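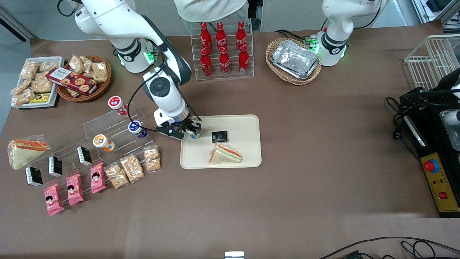
4. Setting up the Istedgate gel nail lamp

Read this section before you use the lamp with Premora base coat, Bai color gel or Madar top coat. Other brands of gel may need a different curing time. Check the bottle.

4.1 Before the first use

1. Peel the clear film off the inside of the lamp and off the base plate.
2. Slide the base plate in from the front until both magnets catch.
3. Push the adapter plug fully into the socket on the back, then plug the adapter into the wall.
4. Press the power button once. The display shows 40, the standard time in seconds.

Note: If the display stays dark, unplug the adapter, wait a minute and try again. If it shows 889, the base plate is not seated. Take it out and repeat step 2.

4.2 Curing a manicure

1. Wipe each nail with cleanser and let it dry.
2. Brush on a thin layer of Premora base coat. Keep it off the skin.
3. Put four fingers in the lamp, palm down. The lamp starts by itself. Do the thumb separately.
4. Apply Bai color in two thin coats, curing each one for 40 seconds. Dark shades can take up to three coats.
5. Finish with Madar top coat, cover the free edge, and cure once more.
6. Wipe off the sticky layer with a lint-free pad.

Caution: Take your hand out right away if your nails feel hot. Thick coats heat up more than thin ones.

Caution: Do not use the lamp on broken skin, or if you take medicine that makes you sensitive to light.

4.3 Cleaning

Unplug the lamp first. Wipe the base plate with a dry cloth after every use. Remove cured gel with a wooden stick. Do not use acetone on the housing. For replacement base plates, see page 41.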